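Reading time: 4 min

3.2 What people do with clear glass on a busy bench

I should say up front that I came to this question by breaking things. In my first year in the teaching lab at Brundden I lost two beakers in one afternoon, both of them knocked by my own sleeve, and both times I would have sworn the bench in front of me was clear. Amra Golob, who shared the bench and kept the breakage book, wrote "sleeve" in the cause column and then "sleeve" again underneath it. When we got the chance to go through that book properly for this paper, I was very happy to find that I had plenty of company.

The book covers 2208 bench sessions, and we read every page of it (Jonalyn Dumlao read it twice, bless her). Most sessions have no entry at all. What we wanted from the rest was the short remark people leave beside a breakage, and those remarks are a delight. "Didn't see it." "Thought it was further back." "Reached for pen." One just says "again!" with no further explanation, and we never did work out who wrote it. We sorted them by hand into three loose piles: things knocked while reaching for something else, things set down badly, and things that rolled. There was a fair amount of arguing over the borders between those piles, and I'll come back to that in Section 4.

Rolling is the pile I care about here. A beaker standing upright is a pretty honest object. It has a rim at the top, it has whatever you poured into it, and you've got a good chance of catching it out of the corner of your eye. Lay the same beaker down on its side, empty, and a lot of that goes away. You look straight through the wall to the bench, so the pattern of the bench carries on inside the glass, and what you have left to go on is mostly edges and glare (Figure 2). People in our follow-up interviews talked about this over and over without being asked. They said they looked for the shine. One of them told me she tips her head from side to side before she clears up, like a bird, to make the highlights move. I've started doing it too and I'm not even embarrassed.

The second thing they brought up was the printed scale. We had assumed, going in, that white graduation marks would be a big help in finding a beaker lying down, and we even wrote that into the plan for the study. It was less simple than that. On a dark bench top people liked white marks very much. On the pale tops that were put in over one July, the same marks seemed to melt away, and several people said they only noticed the numbers once they already had the beaker in their hand. Amra thinks the streaky wood-look tops are worse than the plain ones on this point, because a thin line in the print looks so much like a thin line in the pattern. I lean her way, but our numbers don't settle it and I don't want to pretend they do.

For the bench trial itself we used one size of beaker throughout, the Martens low form, and asked 30 people to do an ordinary end-of-day clear-up. Each person got a bench with the usual stuff on it: glassware, a wash bottle, a clamp or two, paper towels, somebody's notes. One beaker was always on its side. We didn't tell them that we were interested in that one, and we let them work in whatever order they liked. I sat on a stool in the corner with a clipboard and tried hard to look bored.

Order turned out to matter a lot. The folks who picked up paper first did well, and I think that's simply down to how much clutter was left to hide the glass by the time they got to it. The folks who started with the big upright pieces tended to sweep a forearm across the bench on the way, and you can guess where that went. Out of 80 clear-ups in total (some people came back for more, which was kind of them) the fallen beaker was very often the last piece of glass to be collected, whichever end of the bench it was on.

How they picked it up was the other surprise for me.
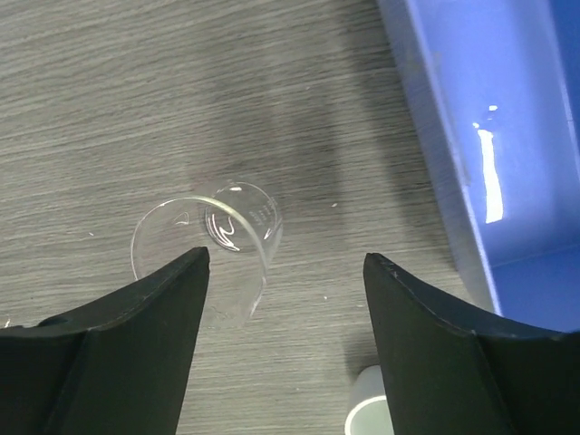

Figure 2. Beaker on its side, wood-pattern top.

Some went for the rim with a finger inside and a thumb outside, quick and a bit careless. Others took it around the middle and turned it upright before lifting, and those were nearly always the people with a few years of lab work behind them. Jonalyn asked them where they had learned it and got mostly shrugs.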